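Setting up the Giker hand-held gripper: first hour to first good recording

Ilham Radwan, Gillutwood workshop notes. Quick one, I've got a class at 4 and want this up before then.

We bought the Giker starter kit in December. Paid full price, no freebies. The printed guide is thin so this is what we do now, in the order we do it. Verdict at the bottom if you only want that.

What you need before you start

The gripper itself. The tag sheet. A laptop with the Usel software on it (free download, needs an account). Memory card, not supplied. A clear bit of table. Small boxes, blocks, whatever you want picked up. Avoid anything shiny for the first go.

Step 1. Charge it

Full charge, light goes steady. Don't trust the one it comes with out of the packet, ours died halfway through the first attempt.

Step 2. Fit the finger pads

They push on, then a quarter turn till they click. Textured faces go inwards. Squeeze the trigger a few times slowly. Pads should meet evenly. If one gets there first, back it off and start agian. Don't force it. Mahmoud Abdelaziz forced it and we had to order another, six days' wait.

Step 3. Stick the tags down flat

Bubbles under the tag will ruin your tracking. Use a bank card to smooth it. Matt tape round the edges if your surface is a bit rough. No clear tape over the top, it glares.

Step 4. Calibrate

Open Usel, pick Calibrate, pick Hand-held. Wave the thing slowly round the tag sheet, near, far, both sides. Usel wants 50 good views before it lets you carry on. Takes a couple of minutes. Too fast and it blurs and the counter just sits there. Then open and close the fingers fully, three times, when it asks.

Save the file with a sensible name. You will have loads.

Step 5. Practice run

One pick, one place. Start with your hand still, finish with your hand still. Move like you're carrying soup. Play it back in Usel straight away, check the path line is smooth with no jumps. Jumps mean it lost its bearings. Plain white walls are bad for this, a room with some clutter in it is good. Bright strip lights didn't bother ours much.

Step 6. Record properly

Short sets, then a rest. It gets heavy on the wrist. Swap people if you can, swap hands too. Move the objects a bit between goes or you end up with the same clip over and over. 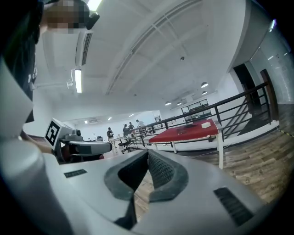
Giker say 1000 clips for a simple pick and place job. We got something usable well before that but it was fussy about where the box sat. Our full set came to 3768 and took two of us most of a fortnight. Throw out the bad ones as you go, not at the end. I left it to the end. Misery.

Step 7. Export

Export, All clips, leave the tick box for compression off. Needs a lot of disk. Go and have lunch.

If it goes wrong

Counter stuck in calibration: more light, slower hand.
Trigger feels gritty: crumbs in the slide, use a soft brush.
Usel can't see the gripper: diferent cable. Every time, the cable.

Worth it?

For us yes. Pads grip well, tracking is solid once the tags are down right. Guide is poor, carry case is flimsy, spare pads cost too much. We tried the Helmy kit before this one, lighter in the hand but the calibration wouldn't hold overnight, so it went back. If your recording is only now and then, hire the Giker for a week first, their shop does that. Ask for the newer trigger spring.

Will add a bit on the two-handed setup when Mahmoud's finished with it.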